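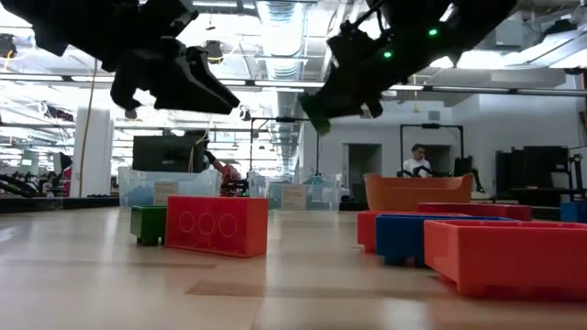 Forums Robotics & Automation Events and Visits New posts Search Log in

Hurkatwood open day, anyone else go?

tapered_pin
Went to the open day at Hurkatwood in October and thought I'd write it up while I still remember it. The 1 p.m. tour was full, so I went on the 3 p.m. one.

You start in the lobby, sign a form, and get a short talk on what the lab does. Then they walk you through to the arm cells. The one most people stayed at was the two-arm table, where a pair of black grippers sort toy block containers on a light wood tabletop. They had red, blue and orange ones out when I got there. The operator said they are working on a software layer called Flondo that picks which arm takes which part, and the demo was mostly to show that.

I timed a few runs on my phone. A full clear of the table took about 36 seconds when it went well. One run stalled with both arms waiting on each other and the operator had to reset it. She explained why, which I appreciated. Most demos I've been to would have hurried us along to the next station.

Parking is bad. Use the lot behind the bakery.

mill_rat_88
I was on the 1 p.m. tour. Same table. I came away less impressed than you did. Sorting toys is fine but I run a packing line, and I wanted to see a carton, a bag, anything with some give to it. Everything on that table was a block or a box and sat where you put it.

Thirty-six seconds for a handful of boxes is slow, too. A temp on my line would be done before the second arm moved.

tapered_pin
It is slow, no argument. I don't think they were claiming otherwise. The sign at the station said research setup, and the operator said speed was capped for visitors.

mill_rat_88
Then they should run it uncapped behind a guard and let people watch through the guard. I drove two hours.

ohmslawyer
I've been to this open day three years running and the two-arm table is much better than it was. Last year it was one arm and a tray, and it dropped every other part. So from where I sit this was a big step up.

On the toy blocks: open tubs are harder than they look. You can grab a wall, or go inside and push out, or take it by the corner, and a bad choice means the next one over gets knocked. I asked if it could nest the small ones inside the big ones and the answer was "sometimes."

quietbearing
Did anyone get a straight answer on how much it had been trained on? I heard 498 runs from one person and 1723 from another.

ohmslawyer
Both are right as far as I know. 1723 is everything they recorded on that table. 498 is what was left after they threw out the ones with resets or wrong labels. It was on the poster by the coffee.

quietbearing
Thanks. That is a lot to throw out.

mill_rat_88
That's my point. If you have to bin that much of your own data on a table you set up yourself, I don't see it on a floor like mine any time soon.

ohmslawyer
Throwing out bad data is normal. I'd worry more if they had kept it all. We did a vision project at work where nobody cleaned the set and we paid for it for months.

mill_rat_88
Fair, but you weren't showing it to the public and telling them it was the future of warehousing. That phrase was in the lobby talk. I wrote it down.

tapered_pin
It was in the talk, yes. I didn't like it either.

feeder_bowl
Is this the same group that did the Hafstein demo in the spring? I saw that one and it was all mobile bases, no table work.

tapered_pin
Different group, same building. Hafstein is the cart project on the ground floor. They had it roped off this time, but you could look at it.

feeder_bowl
Shame. That was the one I would have come for. Any good for kids? Mine is 6 and likes anything with a claw.

ohmslawyer
The table is good for kids because the parts are big and bright and they can tell what is supposed to happen. The rest is a lot of standing. There was a step stool at the front but you had to ask for it. I'd skip the lobby talk.

quietbearing
Noise level?

tapered_pin
Low. The ventilation duct was louder than the arms. You could hear the operator without a headset from the second row.

mill_rat_88
One thing I will give them: the operator answered everything. I asked what happens when a finger pad wears out, and she told me how often they swap them and what it does to the grip. The Hesenero stand at the trade show couldn't tell me that about a product they sell.

tapered_pin
Did you leave your card? They were asking for people with real packing problems.

mill_rat_88
I did. I told them I would send a box of our worst bags. If they run them I'll post what I hear back.

feeder_bowl
Please do. And which bakery is it for the parking, the one on the corner or the one by the gas station?

tapered_pin
Corner one. The gas station one tows.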